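Notes — Itport evening talk, 11/12/19
"Can it heat up my lunch yet?"

Slow down at the start. Thank Inese Siliņa for the room and get going.

Opening question: who has a machine at home that does a whole chore? Hands will go up for dishwashers. Good! Then ask who loads it. Wait for the laugh, move on.

Main point, say it twice: the washing was solved ages ago. Getting things in and out is the part I find thrilling right now, and it's hard. Doors, lids, drawers, a wet sponge.

Shop floor first. The Raudsepp line runs 3,000 parts a shift, same part, same spot. Lovely to watch. Now turn one part upside down — the line stops and a person walks over.

Kitchen next. Reheating soup is 9 steps by my list (read them out fast, it's funnier). A person does it while on the phone. For two arms, each step is its own little project. Pressing the door release means finding it, lining up, and pushing hard enough without shoving the whole oven back.
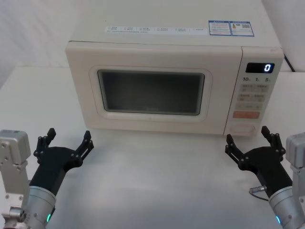
Rasa Laur thinks I'm too cheerful about all this, and that one good run out of 13 is a demo, and she wouldn't let it near her soup until it had done 1,000 in a row. Fair! Answer: I want that number too, and I want it in a messy kitchen.

Leave the slide up. Point out the flat buttons — nothing to feel for, so the arm has to see where to press.

So, yet? Parts of chores, yes. Whole chores, in your house, with your stuff lying around — no, and I can't wait.

Questions. Keith Hoani has the second mic.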